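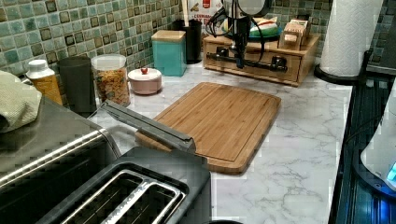
# Small kitchen counter reset — what stays out and what gets put away?

**Zarkness** — July 20, 2021

Hi everybody! I've been meaning to start this one for weeks, and I finally sat down with my coffee to do it. We moved in January, and I love this counter (the white and gray with the little green and blue tiles makes me happy every morning), but it fills up faster than I can clear it. I keep the bamboo board in the middle for chopping, the toaster and towel close by, and the cereal, the canisters and the pink sugar dish lined up against the tile. My question is whether the back row should stay out at all. My sister-in-law says everything belongs behind a door. I say I eat cereal every day of my life and I'm not bending down for it.

**Trikthorpe**

What a pretty backsplash! I'm with you on the cereal. A clear jar is the one thing I'd fight for, you see right away when you're low. I would move the tall gray canister though, unless you're into it daily. We had one just like that for 13 years and when I finally opened it there were birthday candles and a dead battery inside.

**Brunton**

I'll be the grump. Put it all away. Anything that lives against tile near a toaster gets greasy and crumby, and then you're wiping jars every Saturday instead of wiping one flat surface. I cleared mine completely and the only thing I put back was the board. Stand that on its edge too when you're done with it, so both faces can dry.

**Rulari**

Brunton, you say this in every thread and I still disagree, with love! A bare counter is fine if you have cupboards. I have 19 inches of drawer space and a husband who bakes. Zarkness, do you have anything with drawers that could sit on the counter?

**Zarkness**

Funny you ask, Rulari, because yes, I have a bamboo unit with a nice deep drawer on a metal slide, and the drawer is completely empty at the moment. I keep walking past it as if it belonged to some other family. The trouble is the top has become the home of the plush fruit (watermelon, pineapple, banana, all on their teal plate), and the kids will not hear of it moving. 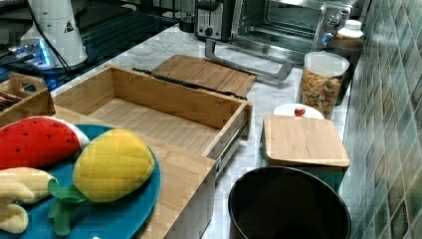

So I suppose the drawer could take the napkins and the tea, and the little caddy with the handle could hold whatever we grab on the way out the door. What I can't work out is whether the drawer will be a pain to open that close to where I chop. It does come out a good long way.

**Trikthorpe**

Leave the fruit where it is, I beg you. They're only small once! Tea in the drawer is perfect, and if the sides are slatted I'd lay a cloth in the bottom so loose bags don't slip through.

**Brunton**

Fine, the fruit can stay. But measure with the drawer all the way open before you load it up, and slide the board down toward the other end if they're going to bump.

**Rulari**

Look at that, Brunton gave an inch! I'd put the towels in there myself, rolled up, but tea is good too.

**Zarkness**

Thank you all, you've cheered me up no end. I'm trying the tea and the napkins this week — cereal stays out, sorry Brunton — and I'll come back and tell you how the drawer behaves.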